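Javimton bench

The Javimton bench is a two-armed robot workstation for handling clothes, built in a shared workshop by Ningsih Govindasamy and Tirta Hidayat. It is used mostly for trials with jackets and other garments that have a zipper. The name comes from the workshop, which also hosts an older wood lathe project called Siso.

History

Govindasamy began the work in August with one arm on a kitchen table at home. The arm could fold a small towel, but it could not hold a garment still and pull at it in the same time. Hidayat joined with a second arm, and the two builders moved everything to the workshop, where they had access to a drill press and a better power supply. The first notes of the bench were put on the workshop page on Mar 19, 2020. The control program, named Itum by its authors, had been rewritten one time before that date.

Construction

The arms stand in slots cut in a white tabletop, with plain white walls on the sides and at the back. White links with small round holes connect the black motor housings. Each arm ends in a black gripper with two fingers. Purple cables run to the grippers and are left in wide loops, so that the wrist can turn without pulling on the plug. An early cable was 34 cm long and had to be replaced — it was too short when the elbow was fully extended.

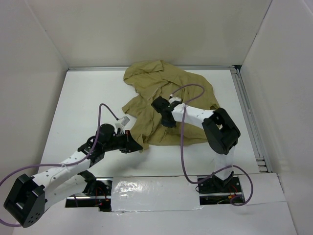
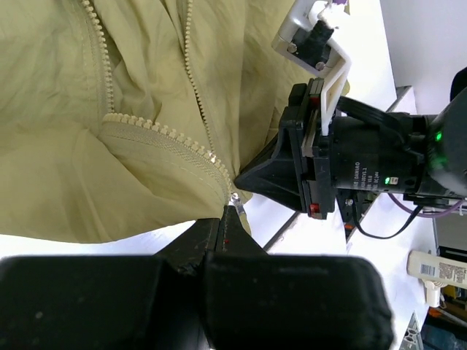

The control program keeps a separate speed limit for each arm. In normal work the limit is set to 20 percent, and the builders raise it only when the table is clear. A stop button is fixed to the outside of the enclosure, and the workshop rules ask that one person stays near it during a trial.

Trials

A trial starts with the garment dropped on the table in any shape. The program first looks for an edge, then tries to spread the cloth, and after this it searches for the zipper slider. Thin fabric is considered more difficult than denim, as it slips and makes new folds when one arm lets go. The log of the bench lists 297 trials, of which 274 were run with both arms. The remaining ones come from the kitchen table period and are kept for comparison.

Related projects

Murthy is a smaller copy of the bench with one arm only, planned by Hidayat for sorting socks. It shares the gripper drawings with the Javimton bench — the links are shorter, and the base is clamped to the table edge.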